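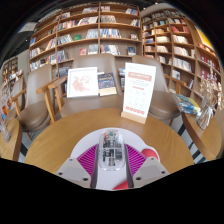

I took the Ulex audio guide around the old priory church at Runia in April, and what a lovely companion it was! Valeriano Barrios narrates — unhurried, a bit gravelly — and he spends ages in the crypt, on the bishops' tombs and the worn little baptistery, which suited me perfectly. The map is fiddly and I lost my place twice near the cloister. Still, for 50 minutes of good church history I'd happily pay for it again.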